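Tower teardown notes, June, started a bit after 2 in the afternoon
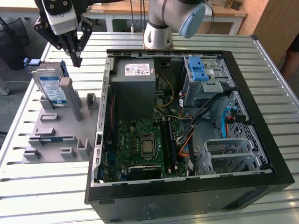 Second go at the Trorenow office towers today, and I finally got one opened up properly before my coffee went cold (small victories!). These came to us as a batch of 108, pulled out of the Nosau building when they switched everybody over to laptops, and the plan is still the same: drives out and logged, memory checked, anything decent set aside for the loaner shelf, the rest stripped for recycling. I'm working with the case flat on its side on the slatted table now, side panel off and the insides facing up, and I don't want to go back to doing it upright. Everything is just there in front of you, the power supply, the board, the two RAM slots next to the CPU socket, and I'm not bending my neck to see past a bundle of wires. The drive in its blue caddy stands up in the back part of the gray fixture plate, label showing, so the serial can be copied without picking it up again.

About that fixture plate. I was grumpy about it last month because I thought it was one more thing to keep clean, but it has grown on me. Before, drives got set down wherever there was a gap, usually on top of somebody's paperwork, and we had that mix-up with the Muder batch where a caddy went back into the wrong case and we only caught it when the asset tag didn't match. So my vote is we keep using it, one drive at a time, and the next case doesn't get opened until the plate is clear. I've written that on the whiteboard too. Please don't erase it to do lunch orders.

Caddies: they pull by the tab, but some of these are stiff. Squeeze both sides first, THEN pull. I snapped a tab on the third machine by being in a hurry, and now there's a caddy in the junk bin with my name on it, more or less. If one really won't budge, check whether the data cable is still on at the back. I did that one too. Twice.

Memory. Plenty of these towers came with one stick in and one slot open, and a few people upstairs clearly helped themselves before handing the machines over. Sticks go in the antistatic tray, never loose in a pocket (you know who you are, and so do I, it was me). Clips open at both ends, lift straight up. The memory tester has been slow all week, so I'm letting sticks pile up in the tray and running them as a bunch at the end of the day. If the tester hangs on the second pass, unplug it and give it a minute, it comes back fine.

Expansion cards are where I keep losing time. The bracket screw on the Tsuji cards is tiny and has a head like butter, so use the smaller driver from the red roll and lean on it. I also keep forgetting the little latch at the end of the slot, which on this board you have to reach under the card to find. My trick for now is a plastic spudger, pushed down gently until it clicks. If you have a better one, write it underneath and I'll buy you a donut.

Haven't decided about the power supplies. I'd like to keep a handful as spares since we always run out, but they take up a silly amount of shelf and I'm not sure the connectors are standard. Need to look at the pinout before anybody plugs one into something we like. Until then they stay in the cases.

Dust report: bad! Whoever had the machines from the ground floor must have kept them right on the carpet. I took the worst ones out to the loading dock and blew them out there with the compressor on low, holding the fans still with a finger so they didn't spin up. Wear the mask. I didn't for the first one and I've been sneezing ever since.

Supplies we're low on: antistatic bags in the 3.5-inch size, the small white labels, thermal wipes, and screws for the caddies. There's a jar marked "caddy screws" on the windowsill but half of it is case screws, so don't trust it. I tried sorting it over a sandwich and gave up.

Timing, for whoever does the schedule: I got nearly 3 an hour once I had the rhythm, counting the logging but not the dust trips. Faster is possible if someone else does the serials.

5:40, stopping for the day. Lids are stacked by the door in the same order as the cases, so please leave them that way. Logged drives are in the locked cabinet, key in the usual spot. Tomorrow I start on the second pallet, and I still have to ask Nosau if they want their asset stickers back or if we can just peel them off.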